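11月1日　晴れ、夕方から風

朝、台所の床がひやりとして、ああ今年もこの季節が来たなあと思いながら靴下を二枚重ねてはいた。10月のあいだはまだ裸足で歩き回っていたのに、暦が一枚めくれただけで体のほうまで律儀に冬支度を始めるのだから、おかしなものである。

今日は歩く会の秋の遠出の日だった。行き先は旧街道の峠道で、片道10キロ。麓の神社の前に集まって、いつものように準備体操をして、いつものように体操の途中でおしゃべりが始まって、結局出発は予定より少し遅れた。この会はどうもそういう会で、私はそこが好きで長く続けているのだと思う。

登り口から杉林に入ると、前の晩の雨がまだ葉の先に残っていて、風が吹くたびにぱらぱらと帽子に落ちてきた。石畳は滑るので、みんな足元ばかり見て、しばらくは誰もしゃべらない。靴の音と、遠くの沢の音だけ。こういう静かな時間があると、普段どれだけ余計なことを考えて暮らしているかがよくわかる。帰ったら換気扇の掃除をしなければとか、年賀状をどうしようとか、そういうものが石畳を一段のぼるごとに一つずつ抜けていくような気がした(まあ、帰ってくると全部きちんと戻っているのだけれど)。
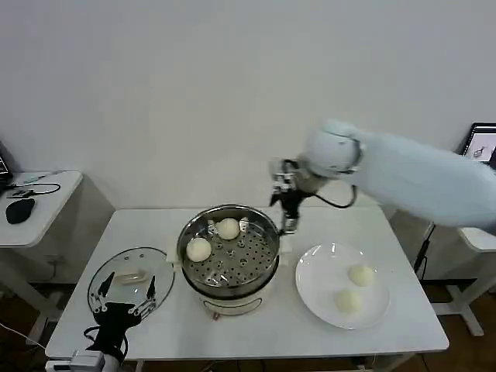 峠の手前に、昔の茶屋の跡がある。今は礎石と案内板しか残っていないけれど、案内板によると江戸の終わりごろには三軒の茶屋が並んで、荷を運ぶ人たちがここで草鞋を替えたのだそうだ。石に腰かけて水筒のお茶を飲みながら、草鞋でこの石畳を、しかも荷物を背負って、と考えたら、自分の立派な登山靴が少し恥ずかしくなった。この靴は去年、駅前の靴屋さんでさんざん迷って買った「プレサノ(Presano)」というもので、足首のところが柔らかくてとても気に入っている。迷った甲斐があった。

峠の上は急に開けて、南側に海が見えた。うっすら霞んでいたが、ちゃんと光っていた。お弁当はおにぎり二つと卵焼き、それからきんぴら。隣の人と卵焼きを一切れずつ交換したら、あちらは甘くて、うちのは塩からい。同じ町に住んでいてもこんなに違うのだなあと感心しながら、結局もう一切れいただいてしまった。
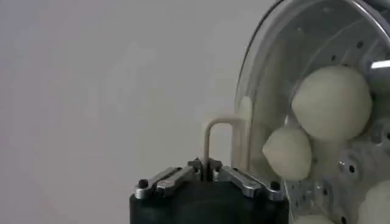

歩く会「ユール」(Yule)　秋の歩行日誌係

係の当番なので、記録も少し書いておく。私たちの会では、一年に歩いた距離を全員分足して、壁に貼った大きな表に書き込んでいる。今日の分を入れて、今年の合計は1,571キロになった。去年の同じころより261キロ多い。夏の暑さで二回も中止にしたのに増えているのは、春の川沿いの会に新しい人がたくさん来てくれたおかげだろう。年内にあと二回あるので、このまま気持ちよく年を越せそうである。

下りは北側の道を選んだ。こちらは日が当たらないぶん落ち葉が湿って厚く積もり、膝にはやさしいが足の置き場がわからない。ゆっくり下りましょうと声をかけ合って、約55分かけて車道まで出た。途中、栗のいがが道いっぱいに落ちているところがあって、中身はもうみんな誰かの(たぶん猪の)お腹に入ったあとだった。残念。でも、赤い実をつけた蔓を見つけた人がいて、ひとしきり名前当てで盛り上がった。図鑑を持ってきた人が一人もいなかったので、正解はわからずじまい。次は私が持っていくことにする。

麓に着いてから、バスまで時間があったので、喫茶「ブリク」(Vurik)に入った。窓の大きな、椅子の低い店で、温かいものを飲んだらみんな頬が赤くなって、急に眠そうな顔になる。ここでもまた話が長くなって、あやうくバスに乗り遅れるところだった。来年の春は泊まりで島に渡ろうという話も出た。船に弱い私は曖昧に笑っておいたけれど、宿の窓から朝の海が見えるなどと聞くと、やはり少し心が動く。
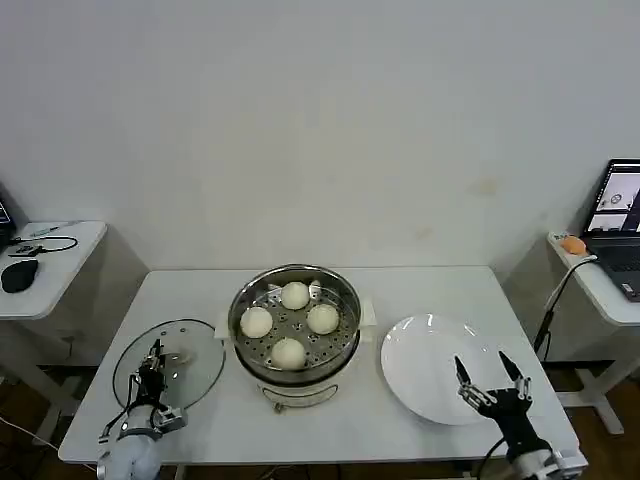 帰り道、バスの窓に頭をあずけて、今日の道を頭の中でもう一度歩いてみた。杉林、石畳、茶屋の跡、海。歩いているときより順番に思い出しているときのほうが楽しいのではないかと思うくらいで、気がついたら降りる停留所の一つ手前だった。体が冷えた日の夕方に恋しくなるのは、やっぱり湯気の立つものである。ステンレスの蒸し器に白いおまんじゅうが四つ並んでいるところなど、眺めるだけで肩の力が抜けてしまう。峠の茶屋でもこういうものを出していたのだろうか。あの石に腰かけて、熱いのを両手で持って、ふうふう吹きながら海のほうを見ていた人がいたなら、その人とは気が合いそうだ。

夜はお風呂に長めに入り、ふくらはぎをよく揉んだ。靴の泥は新聞紙の上で落として、中にも丸めた新聞紙を詰め、玄関の隅に立てかけてある。次の行き先は湖のまわりの平らな道だそうで、それなら膝も文句を言わないだろう。図鑑を忘れないように、リュックの横に出しておいた。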